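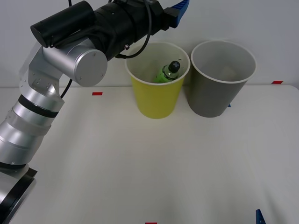
Dos vasos, el amarillo y el gris

El domingo vi por fin Prudavine, que llevaba en mi lista desde que salió. Dura solo 64 minutos (¡ojalá más pelis así!) y se me pasó volando. La vi sin leer nada antes y a la media hora ya estaba convencida de que el faro de Urkari escondía algo – y vaya si lo escondía.

Después me puse Barora, del mismo estudio, y ahí ya me costó más. Tiene unos 60 planos del mar casi idénticos y la protagonista tarda muchísimo en abrir la boca. La música me encantó, eso sí, llevo toda la semana tarareándola en la cocina.

A Prudavine le pongo un 8 y a Barora, pues no sé, tendría que verla otra vez. La próxima será Paju, que me la habéis recomendado dos en los comentarios. ¡Si alguien sabe dónde está con subtítulos, que me lo diga!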